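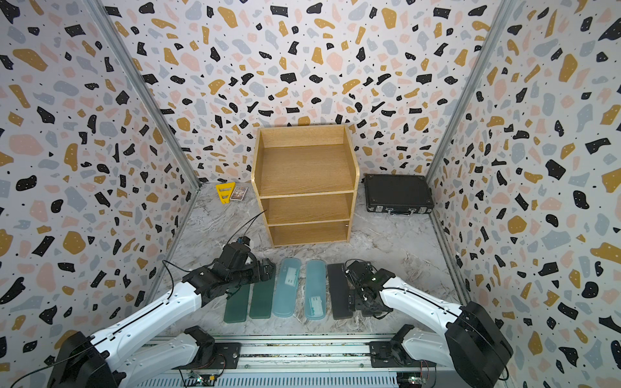 Tassanee Limsakul thinks pencil cases belong in a drawer and told me so under the last post. She says anything left on an open shelf gets used as a dumping ground within a week, and that three shelves is three chances to lose a rubber.

She may be right, but I haven't got a drawer. I've got a little wooden shelf unit that came from the market at Siddale, and since December I've been trying to work out what it's good for. Books were no use. The tall ones had to lie down and then I never read them.

Pencil cases fit better. I like the long hard sort with rounded ends, because they don't sag and you can stand one up if you're short of room. The dark green is the one I reach for most. It's slightly frosted, so it doesn't show fingermarks.

My plan is to go by shelf. Drawing pencils at the top, where it's deepest, then pens in the middle – the ones that work – and at the bottom the odds and ends I can't throw out. I sorted the pencils first and had 112 of them, a good few too short to sharpen. Those have gone in a jar.

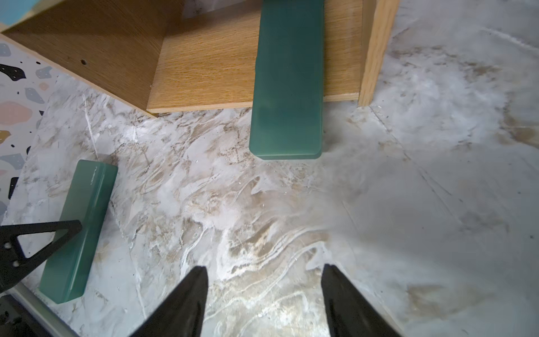 The bottom shelf is the one I keep changing my mind about. It sits close to the floor and I don't much like bending for a pen. For now it can have the wax crayons and the spare sharpeners, which I want twice a year at most.

I still need labels. Prakent do plain white ones that peel off cleanly, and a sheet should be enough. If it's all still in order by the end of next month I'll tell Tassanee. If it isn't I'll start looking for a drawer.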